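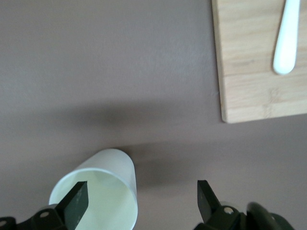 What is the right way to get a sticky ring off the matt tabletop without leaving a shiny patch?

Soften it with a damp cloth for two minutes, wipe with the grain of the texture, then dry the whole top in one go. Scrubbing at the one spot is what polishes it.

## Ticket 243 — marks and residue on kitchen table

**Site:** Gurnell, ground floor kitchen
**Opened:** Aug 6, 2018
**Priority:** low
**Status:** closed, see last entry

**Fault as reported**

Tacky rings on the tabletop, same diameter as the base of the paper cups. Two pale patches where someone had tried to remove earlier rings. Cutting board reported as "sliding" when used for bread. Reporter asks whether the top needs replacing.

**Equipment**

- Table: Plumell, matt top, mauve-brown finish
- Board: pale wood, rectangular, seam visible near one edge
- Cups: white paper, supplied by Gimum in sleeves of 100
- Cleaner in use at time of report: Ibarra cream cleaner

**Log**

*Entry 1.* Checked the rings under a desk lamp held low. They sit on top of the finish. Fingernail lifts a small amount of residue, no pitting underneath. Residue dissolves in warm water, so sugar or fruit squash. No action needed on the finish itself.

*Entry 2.* Pale patches are a separate fault. The surface is slightly glossier there than elsewhere and no residue comes away on a white cloth. Consistent with abrasion from the cream cleaner. Cream cleaner removed from the cupboard and replaced with washing-up liquid, diluted.

*Entry 3.* Tried to reproduce the rings. Filled a Gimum cup with squash and left it standing for an hour on a sheet of kitchen paper. No leak through the base seam. Repeated with a second cup, same result. Poured a little down the outside of a third cup and set it down: ring formed within minutes. Cause is drips running down the outer wall, most likely when pouring. Cups are not faulty and no claim to be raised with Gimum.

*Entry 4.* Board. Placed on the table dry, pushed from one side with a flat hand: no movement. Placed on the table after a quick rinse: moves freely on the film of water. The board also rocks very slightly at one corner when wet and sits flat again after drying overnight on its edge. Seam checked with a thumbnail, no gap.

*Entry 5.* Utensils. Reporter added by phone that a white-handled utensil tends to be left on the board between uses and that the board picks up stains from it. Two small orange marks found on the underside, presumably from the board being turned over. Removed with coarse salt and half a lemon, rinsed, dried upright. Faint outline remains on one of them.

*Entry 6.* Treated the pale patches with a barely damp microfibre cloth, no product. Slight improvement on the smaller one, none on the larger. Further work would risk spreading the gloss. Left as is.

**Cleaning procedure, now taped inside the cupboard door**

1. Clear the table completely, board included.
2. Lay a damp cloth over any ring for two minutes.
3. Wipe with diluted washing-up liquid, long strokes, full width of the top.
4. Wipe again with clean water.
5. Dry with a tea towel before anything goes back.
6. Stand the board on its long edge until dry on both faces.

No cream cleaner, scouring pads or melamine sponges on this finish. The pads sold for pans are too coarse as well.

**Parts**

None fitted. One non-slip mat cut to go under the board, from stock.

**Follow-up**

Rechecked after 9 days. One new ring near the wall end, removed at step 2 without further work. Board flat and no longer sliding with the mat in place. The larger pale patch is still visible in low light from the window side. Replacement top not justified — reporter informed. Ticket closed.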